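4.2 Sorting errors at the Lesville depot

Second part of the field work. Lesville takes household recyclables from the town and from the farms out toward Quintanilla, mixed in one cart, picked up every other week. Jirnow (section 4.1) still asks people to split things at home. So the two sites differ in who does the sorting, and that difference matters more for our results than the size of the town or the age of the trucks.

We used the same diary form as before. Households wrote down what went in the cart for 9 weeks, and whether they were sure about it. "Sure" was left undefined on purpose. In total 3756 entries, after dropping the ones we could not read. Long items were a problem from the start – garden hose, broom handles, pipe, curtain rods. People in both towns put them in the cart and marked themselves as sure. The depot rules say no to nearly all of them. The printed leaflet says nothing on length at all, only on material, so a plastic pipe looks fine to anyone who reads it carefully. Careful readers did worse here than people who never opened the leaflet. We did not expect that and have no good explanation beyond the obvious one.

The Jasia leaflet, brought in the November before our study, was meant to fix this. Shorter text, bigger type, one page. It did help with food residue and with lids. Not with long items. Several diary keepers noted that they had kept the old leaflet on the fridge and put the new one in a drawer, so part of the weak effect may be plain habit. We can not seperate the two with the data we have.

Interviews were done at the door, five questions, mostly under ten minutes. Answers on long items fell into 3 groups: people who went by material, people who went by whether it fit in the cart with the lid shut, and people who asked a neighbor. The second group was the largest in Lesville. Lid shut means okay. It is a sensible rule and it is wrong, and the depot has never told anyone so.

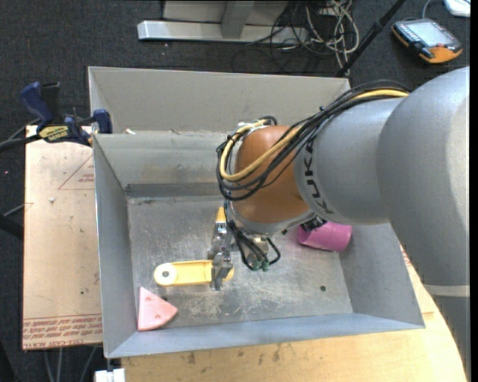 Figure 5. Industrial arm with its gripper over a long yellow object in a gray sheet-metal bin.

Cost is the other side of it. A wrong item found at the curb costs the town a sticker and a minute of the driver's time. Found later it costs a good deal more, and the household never hears about it. Feedback is the weak point in both towns. In Jirnow the driver leaves a note, and repeat mistakes in the diaries went down after a note, at least for for the weeks we followed. In Lesville no note, no change. We come back to this in section 6, where the two sets of diaries are compared week by week and the households that dropped out early are treated apart.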